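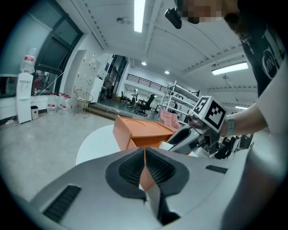

Mfinanga

The founder of Plinano does not like the word "subscription". She prefers "membership", and in the first ten minutes of our talk she corrects me twice. Members pay £40 a month and get a box of vegetables from farms she calls local. I ask how local. "Within the region," she says. Which region? "It depends on the season."

I had come with a bill. A neighbour of mine paid £299 over the winter and reckons the same carrots and leeks would have cost her far less at the market on Witell Road. The founder has heard this before. "People compare us with the cheapest stall on the cheapest day," she says. "They never count the bus fare." My neighbour walks.

She is better on the farms. Plinano buys from three growers, and she can talk about their soil for as long as you let her. "One of them nearly gave up in March – we took the whole crop, even the ugly stuff." Did members know they were getting the ugly stuff? "They knew it was seasonal."

The firm used to sell through Firard, the grocery site, and left after a row over fees. She won't say who walked out first. Membership now stands at 252, a figure she gives proudly, though she doesn't have last year's to hand and hasn't sent it since.

I ask whether she eats from the box herself. "Most weeks," she says, and then, after a pause, "I'm not very keen on swede."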